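White door won't stay closed, handle working loose (Plundine panel door)
Ticket opened 13th June. Status: solved, pending one part

Hi all, posting my whole log because the old threads on this door stop right where they get interesting. Mine is the white panel door with the black bar handle and the dark post beside it, going into a little space with black fabric up on the walls. 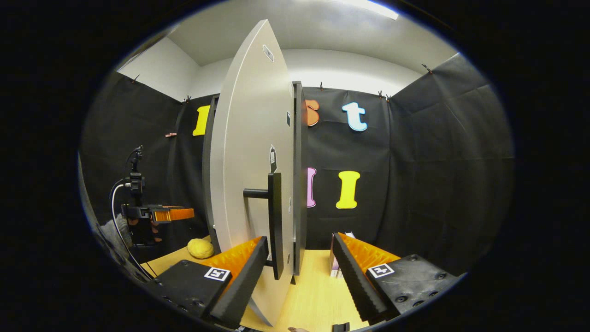 What's going wrong

Two things, and I don't know yet if they're related. First, the door drifts. I close it, let go, and a few seconds later it has wandered open again by a hand's width. It used to stay put. Second, the handle has some wiggle in it where it meets the door. You can feel it more than see it – grab the bar, push up and down, and there's a tiny clunk.

The door came from Plundine and went up in March, along with the post. The fabric went up after that. No trouble at all until the last couple of weeks. I open and close it a lot, so it's had plenty of use, but come on, it's a door!

What I tried first (skip this if you're in a hurry)

Wiped the edge of the door and the side of the post with a damp cloth. Got a bit of gray dust off. No change.

Tightened the handle screw. This helped for one afternoon and then the clunk was back. I tightened it again and it lasted even less, so I stopped before I stripped something.

Put a folded piece of card under the foot of the post. The drift got worse, so at least I learned which way it leans. Took the card out.

Asked Plundine support. They wrote back pretty fast and wanted to know if the door had been painted (no), if it had been moved (also no), and if anything was hanging from the handle. Okay, yes, I'd been hanging a bag on it. They asked me to quit doing that and check the hinge side with a level.

The level

I borrowed a proper level because my phone kept giving me a different answer every time. The post is out of plumb by almost 6 mm from top to bottom, leaning toward the open side. That's plenty for a door this free-swinging to let itself out.

I loosened the base of the post, nudged it over, checked, nudged it back because I'd gone too far, checked again, and tightened everything up. If you do this, hold the post while you tighten. Mine crept the first time and I had to start over.

After that the door stayed closed when I let go of it very gently. Closed at normal speed, it still came back at me, just less. So I was only partway there.

The fabric

This one took me way too long. The cloth is held by clips along the top edge and otherwise just hangs, and it has folds in it. Near the hinge there was one fold that bunched up whenever the door closed, and it worked like a soft spring. You can't see it happening from outside. I found it by closing the door slowly with my other hand flat on the cloth.

I unclipped that stretch, pulled it flatter, and clipped it again a little farther from the door. Closed the door, let go, walked away, came back. Still closed! I did that 8 times because I didn't believe it, and it stayed closed every time.

Side note for anyone hanging black fabric near a door: leave yourself some room on the hinge side. I wish I'd thought of it in March when I had everything apart anyway.

Back to the handle

The clunk had nothing to do with the drift. I took the handle off and the washer behind it was squashed thin and split on one side. I'm blaming the bag. Plundine don't sell that washer by itself, only in the handle kit, and the kit is out of stock until next month. A parts place in Seltstead called Geagea had a rubber one that's close enough, so I put that in for now. It's slightly too thick and the handle turns a hair stiff when I'm lining it up, but there's no wiggle.

I did not use thread glue. Two people in an older thread said to and two more said they regretted it, and I'd like to be able to take this thing off again.

Where it stands today

Drift: gone for 7 days so far.
Handle: solid, with the stand-in washer. Proper kit on order.
Post: checked again this morning and it hasn't moved.

I'll leave the ticket open until the kit shows up. If anybody near Zirnidthorpe has a spare original washer in a drawer, I'd happily pay postage – reply below or send me a message. Also curious if other people's posts have started leaning, or if it's just my floor.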